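Irkisden Lab Update: Fewer Demonstrations for Two-Arm Tasks

The Irkisden group has finished the first round of tests on Remia, its training method for robots that work with two arms. The idea is to learn each arm's part separately first, then train a small timing model on top that decides when one arm should wait for the other.

The main run used 3830 demonstrations, with over 3000 of them recorded on a single bench at the Kivham site. The rest came from a second bench with different lighting.
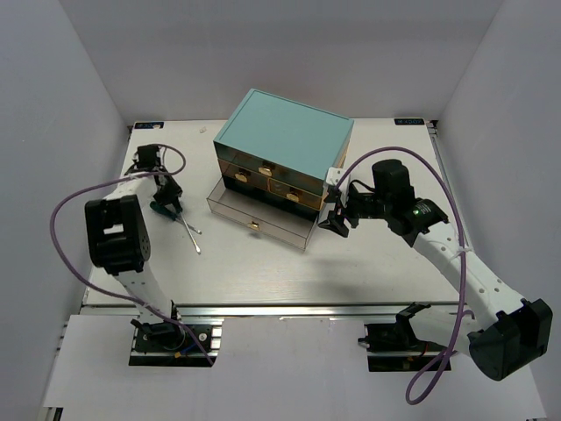

Timing is where most two-arm policies lose points, and Remia was built around that problem. A policy that copies both arms at once tends to treat them as one machine, so a delay on one side spoils the other. Putting a tool away in a drawer is a good test. With the screwdriver lying on the left and the clear bottom drawer already pulled out, the left arm has the pickup to plan while the right one, up beside the amber drawers, has to stay out of its path. Remia scores those two jobs separately - a clean grasp still counts if the other arm is late.

The group compared Remia with its older joint policy, Nambiar, on 11 tasks. Remia did better on all but 3. Those involved handing an object from one gripper to the other, and the timing model often waited too long before letting go.

A longer write-up is planned for July, along with the task list and the scoring code.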